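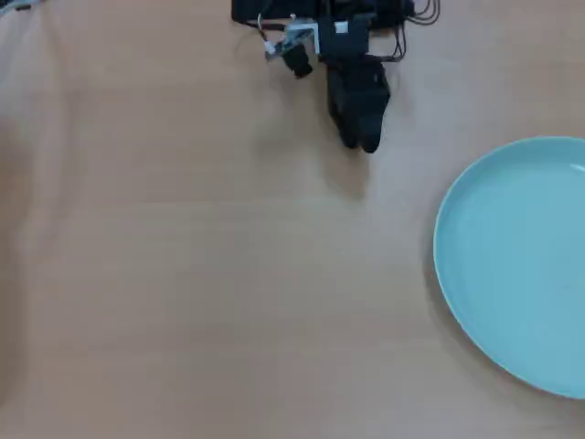
Print this message | E-mail this message

Subject: Re: Sernport old town – walking tour or on our own?
From: Cyprian Górecki
List: Sundale Travel Circle

> We have one day in Sernport in August before going on to
> Zururville. Is the guided walk worth it, or can we see the
> old town with a map? My mother is 56 and has a bad knee,
> so the climb to the citadel worries me a little.

I did the guided walk last August and would take it again, with a few reservations. It runs 3 hours and starts at the harbor gate. The guide covers the customs house, the salt market and the two cloisters, then goes up to the citadel by the stairs. There are 50 steps in the last stretch and no handrail on the left side.

Your mother can skip that part. The number 5 bus leaves from behind the salt market and stops outside the upper gate – tell the guide at the start and you can meet the group there.

The second cloister closes at noon and is only open to groups, so you would miss it on your own. The rest is easy enough with the map from the station.

For Zururville, stay near the river. We were up by the Bouazza gardens, a nice area but a long walk back after dinner.

Cyprian

Print this message | E-mail this message

Recent messages on this list:
Ferry times, Sernport to Zururville
Bouazza gardens – evening hours?
Luggage storage near the harbor
Day trips without a car

Contact the list owner | Copyright Sundale Travel Circle | Back to top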